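Ticket 170: Arm planner stops with "start state in collision" when hand is over the desk
Opened by: Nuanchan Chaimongkol
Component: Grarnano planner, collision checking
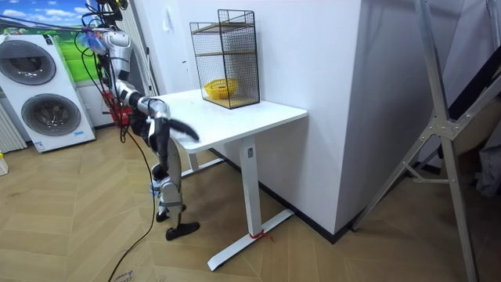

The error comes only when the hand is low over the tabletop. If I raise the arm by joint command first, the same goal is planned without any problem. I repeated the test 19 times and it failed in 16. Restarting the planner node does not help.

I have already checked the joint calibration and the hand model. Both are the same as in April, when this worked.

Reply from Zlata Maksymiv, 4 November 2025
Thank you for the clear report. Please send me the value of desk_padding from your scene file. I suspect it is in centimeters and the planner reads it as meters.

Nuanchan Chaimongkol
The value is 2. So the planner believes the desk is much thicker than it is. I changed it to 0.02 and the goal over the desk is now planned. The mesh cage uses a separate padding value, and I did not touch it.

Zlata Maksymiv
Good. I will add a unit check to the scene loader. Please keep the ticket open until it is merged.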